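Plosell opens orders for Vi hand-held gripper kit

Wednesday, for immediate release

Plosell has opened orders for Vi, a hand-held gripper kit that lets a person record everyday table tasks for use in training robot arms. The kit is sold directly by Plosell and, for customers who need installation and staff training, through its service partner Stanarau.

Vi is held in one hand. The operator works a pair of fingers to pick up, move and set down objects while a camera on the tool records what the fingers are doing. The recordings can then be used to train an arm fitted with the same fingers. No arm is needed on site while the recording is being done, so a small team can collect material at a kitchen bench, in a storeroom or on a packing table without clearing a safety zone first.

The kit has been in trial use since July at Fodora, a kitchenware and homewares distributor that repacks returned goods for resale. Fodora staff used Vi to record the handling of trays, lids, bowls and other items that arrive in mixed cartons. During the trial, operators completed 2,017 recordings covering 204 different items. Plosell used the results to settle the final finger shape and to rewrite the operator guide.

Several changes came out of the trial. The handle was made shorter after staff with smaller hands said the first version tipped forward when they reached across a table. The trigger spring is lighter. The record button has been moved from the side of the handle to the back, where it can be pressed with the thumb by left-handed and right-handed operators alike. The start and stop tones are now louder and can be turned off.

The fingers are treated as wearing parts. They are dark moulded plastic, and each one can be removed and replaced at the bench with the hex key supplied. Many operators prefer to wrap the tips in tape for extra grip, and the operator guide now has a page on doing this. Tape frays and lifts with use, particularly on the inner faces, and Plosell recommends that customers decide at the start of a project how worn a tip may get before it is rewrapped. Recordings made with worn tape are still usable. The guide suggests noting each tape change in the session log so that anyone working with the recordings later can tell which were made before it and which after.

Low, wide objects were the hardest part of the Fodora work. A serving tray lying flat gives the fingers only its rim to hold, and round items with a narrow edge tend to turn as they are lifted. The Vi guide includes a short section on these objects, with advice on approach angle, finger opening and where to leave clear table space between one item and the next. Plosell plans to add to this section as more customers send in their notes.

The standard kit contains the hand-held tool, 3 pairs of fingers, a charging dock, a carry case, a calibration card and a printed operator guide. The tool weighs less than the trial version and can be used while it is charging. Recordings are stored on the tool and copied to a computer by cable. A wireless option is being tested but is not part of this release.

The desktop software that comes with the kit sorts recordings by session and flags those where the view was blurred or the fingers were out of sight. Flagged recordings are kept, and the customer chooses whether to discard them. Files are saved in an open format and remain the property of the customer. Plosell does not receive copies unless a customer sends them to the support desk.

Stanarau will offer a one-day setup visit for sites ordering more than one kit. The visit covers table layout, lighting, calibration and a practice session with up to 19 operators. Stanarau will also carry out repairs under warranty and keep spare fingers, docks and triggers in stock. Customers outside its service area can send tools to Plosell by prepaid courier.

Fodora has ordered further kits and will continue recording at its main warehouse, starting with its range of bakeware. The company has said it intends to try a trained arm on one packing line once that work is finished. No date has been set.

Orders placed now will be filled in the order they are received. Kits from the trial period can be returned to Plosell for the new handle and trigger at no charge, and owners of those kits do not need to repeat any recordings already made. Schools and training colleges may apply for a reduced price on the standard kit through the Plosell sales desk.

Product sheets, the full operator guide and sample recordings are available from Plosell on request. Media enquiries and requests for a loan kit should be sent to the Plosell press office during business hours. Questions about setup visits, repairs and spare parts should go to Stanarau.

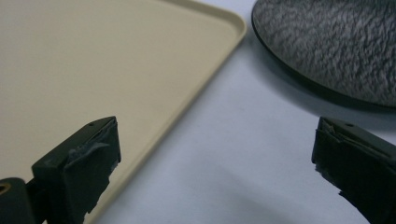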